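4. Setting out the Nostden peg and block

Now for the fun part! You've unpacked everything and wiped the table down, so let's get the two pieces where they belong. Allow yourself 10 minutes the first time - after that it goes much faster.

1. Choose a flat table with a plain wall or screen behind it. A busy background makes the hole surprisingly hard to judge by eye.

2. Take the black piece (the upright cylinder on its low base) and stand it at the left-hand side of the table. The base is chunky and sits very steadily, so there's no need to tape it down.

3. Turn the base until the cylinder is towards the back.

4. Put the white block on the right, near the back edge, with the round hole facing up. Look straight down through it - you should see table!

5. Leave the whole middle of the table clear. Cups, phones and this guide can all go elsewhere.

Note: if you're using the Vedau mat, lay it first and smooth out any creases.

CAUTION: Keep both pieces at least 5 cm from the table edge. The block is easily knocked with a sleeve. 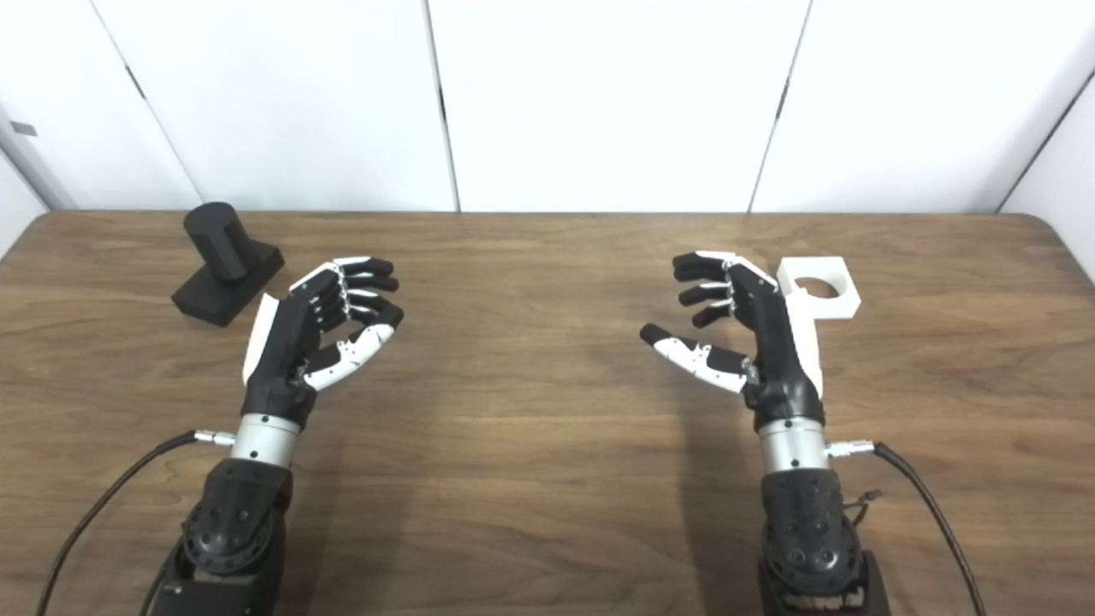
Ridwan Pillai

With the black piece over on the left and the white block across from it, you've got a lovely wide stretch of bare wood to work in. Sit down, try reaching for each side in turn and shift your chair if either one feels like a stretch.

6. Happy with the spacing? Mark the corners of both pieces lightly in pencil, then go on to section 5.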